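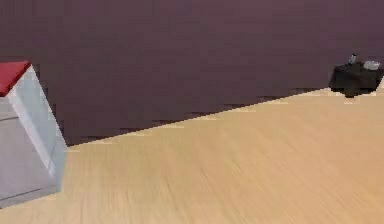

Gravum Hard Wax Floor Oil, one year on

I put off writing this review for a long time because I wanted to live with the floor for a good while first. Anybody can love a floor the week it's done! Ours was finished last October, and it has since been through two kids, a dog with very busy feet, and one Thanksgiving with a houseful of relatives who do not believe in taking off their shoes.

A bit of background, for those of you in the same boat. The boards are old pine, original to the house, and they'd been under carpet for decades. We sanded them ourselves over a long weekend (rent the edger too, please, and don't try the corners with a hand sander like I did) and then I spent far too many evenings reading about finishes. My sister-in-law swears by polyurethane, and it does look lovely at her place, but I wanted something I could patch without redoing the whole room. That narrowed it down to Gravum and the Lakadum satin oil. Lakadum was cheaper, but the sample I tried came out more orange than I liked on pine.

Gravum set us back $142 for the big can, which made me gulp a little. It went further than I feared, though. Two thin coats did the living room and hallway, with enough left over for touch-ups. And do keep the coats thin! I got generous by the bay window and that patch stayed tacky for 4 days, while the rest was ready for socks the next morning. The smell is strong but not nasty, sort of like a box of crayons, and it had gone by the end of the week.

How has it held up? Very well in the middle of the room, pretty well in the hallway, and not so great right inside the back door, where the snow boots live. I rubbed a little more oil in there this spring and the dull spot blended right in, which is exactly what I'd hoped for. Water beads up if you catch it soon enough. A plant pot I forgot about did leave a pale ring, and I've only managed to fade it.

My one real complaint is the lid. It glues itself shut between uses, and I have bent two screwdrivers on it. Wipe the rim well before you close it up.

Four stars from me, and I'll be using it on the stairs next.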